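3. Recogida de demostraciones en viviendas

3.1. Por qué salir del laboratorio

La primera versión de Cident se entrenó únicamente con demostraciones grabadas sobre una mesa de ensayo, con las prendas planchadas y siempre la misma luz. Funcionaba muy bien en esa mesa. En cuanto cambiábamos el fondo o la altura de la superficie, la política perdía el borde de la tela y cerraba los dedos en el aire. La solución que adoptamos en Ullidham fue llevar las pinzas manuales a casas habitadas y pedir a las personas que manipularan la ropa allí donde la manipulan cada día: encima de la cama, de pie, con el espacio justo para moverse. ¡Fue la mejor decisión del proyecto!

El conjunto resultante, al que llamamos Bai, contiene 3468 demostraciones grabadas por 53 participantes. Cada participante trabajó con dos pinzas, una por mano, y cada pinza registra su propio vídeo de gran angular junto con la apertura de los dedos y la trayectoria de la muñeca. El operador no lleva mandos ni visor; agarra, estira, suelta y vuelve a agarrar, y lo que aprende el modelo es precisamente esa secuencia.

3.2. Tareas bimanuales sobre la cama

Las prendas largas son las que más nos han enseñado. Un pantalón extendido sobre la cama obliga a decidir qué extremo se sujeta primero y qué hace entretanto la otra mano, y en este punto los participantes difieren muchísimo entre sí. Hay quien fija la cintura y recorre la pernera, y hay quien empieza por el bajo y deja que el peso de la tela haga parte del trabajo. No corregimos a nadie. La consigna escrita decía solo «deje la prenda como la dejaría en su casa», y todas las estrategias que terminaban en un estado aceptable entraron en el conjunto (Figura 1). 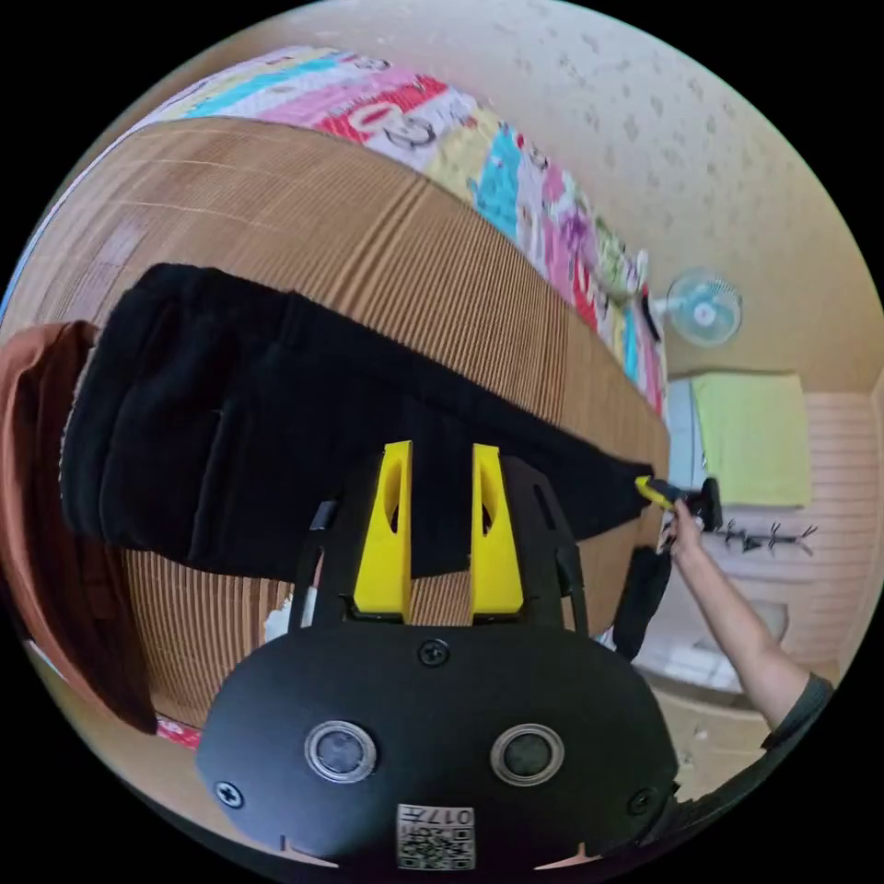 Esa diversidad tiene un coste conocido: con varias estrategias válidas para un mismo estado inicial, una regresión directa tiende a promediarlas y produce un movimiento que ningún humano haría. Por eso empleamos una política generativa que predice secuencias cortas de acciones y se compromete con una de ellas antes de volver a observar. En las telas oscuras la ventaja es muy clara, ya que los pliegues apenas ofrecen contraste y la política necesita mantener la intención durante varios pasos aunque la imagen le diga poco. Ver por primera vez al robot elegir un extremo y seguir adelante sin titubeos fue emocionante para todo el equipo.

Nos interesaba además que cada pinza pudiera ver a su compañera. Cuando las dos coinciden en el campo visual, la posición relativa entre ambas se puede comprobar a partir de la propia imagen, y esa comprobación nos permitió detectar derivas en la trayectoria que los sensores inerciales no delataban. Rukhsana Marwat diseñó el filtro correspondiente, que descarta el episodio completo si la discrepancia supera los 5 centímetros en cualquier instante. Probamos a recortar solo el tramo defectuoso, pero los episodios remendados empeoraban el cierre de los dedos y abandonamos la idea.

3.3. Prendas pequeñas y manipulación en el aire

El segundo grupo de tareas se realiza con la prenda levantada. El participante sostiene la pieza ante sí, la gira y busca la abertura o el borde antes de apoyarla. Desde el punto de vista del aprendizaje son episodios magníficos: la cámara se mueve mucho, el fondo pasa de la pared al techo o a una ventana, y la tela ocupa una parte variable de la imagen. Un modelo que haya visto pocas muestras de este tipo confunde con facilidad el movimiento de la pinza con el de la tela.

En los ensayos preliminares, añadir 300 episodios en el aire mejoró el agarre de bordes más que duplicar los episodios sobre superficie. No esperábamos un efecto tan marcado, y nos llevó a modificar el protocolo de septiembre para que toda sesión incluyera ambas modalidades. Las personas que aparecen en segundo término son los propios participantes, que dieron su consentimiento por escrito; la identidad del operador no se usa como entrada del modelo.

Figura 1. Pantalón o prenda similar de color negro sobre una estera, con el extremo sujeto por una segunda pinza.
Figura 2. Prenda negra sostenida en alto entre los dedos amarillos de la pinza.

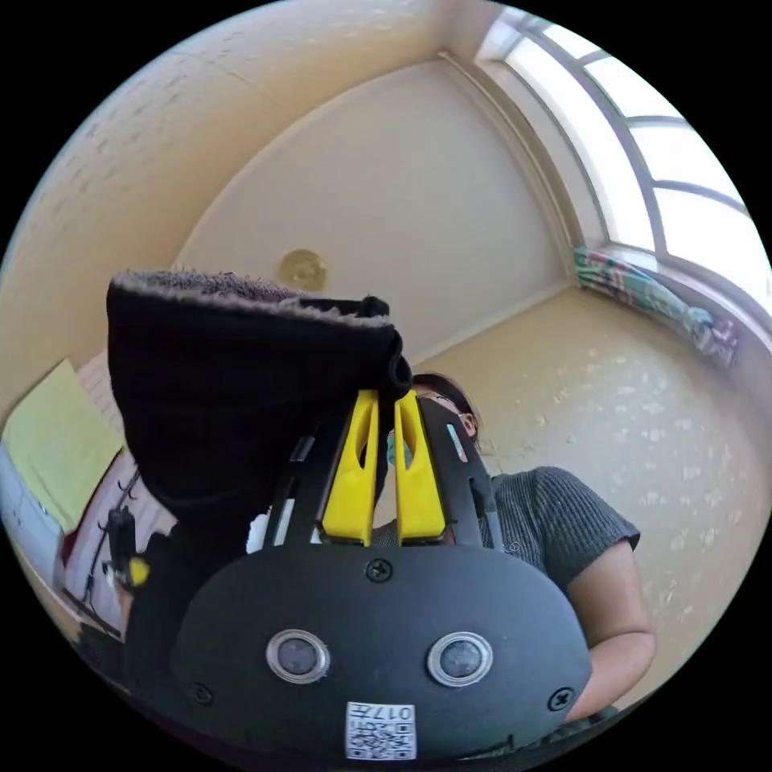 3.4. Sincronización y anotación

Las dos grabaciones de cada sesión se alinean con un destello inicial y se refinan después mediante la señal de apertura de los dedos. La anotación corre a cargo de Cestedard, cuyo equipo marca el inicio y el final de cada agarre y asigna una etiqueta de prenda. Cuando la prenda no se distingue con seguridad se usa la etiqueta genérica «tela», que el modelo trata como una clase más. Los episodios con etiquetas contradictorias se revisan por segunda vez con las dos vistas en paralelo y, si la duda persiste, se conservan para el preentrenamiento visual y se excluyen del aprendizaje de acciones.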